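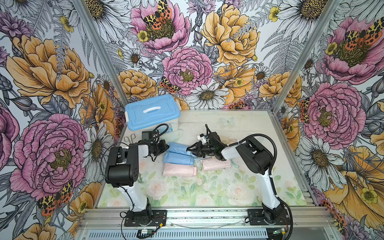 Pouran Rahimi had written the linen procedure for the Condley house in June, after her aunt moved out. Each cloth was to be folded in thirds, then in half, and pressed flat by hand. Blue cloths came first. Two light blue ones lay folded in a loose stack on the rose-printed mat, and the box with the light blue lid stood behind them at the back left. The inventory listed 35 cloths. Her aunt's notebook listed 36, the last entry in pencil: "blue, from Tavares, not to be lent."

She checked the entry against the laundry receipts. Receipt 201 covered the spring wash and gave no colors. Receipt 280 was missing its lower half.

At 4:10 she telephoned her aunt in Sterkness.

"Is one of the blue ones from Tavares?"

"Smell it," her aunt said.

Pouran put down the receiver, picked up a cloth and smelled it. Cedar, faintly. She took the pen and corrected the inventory to 36.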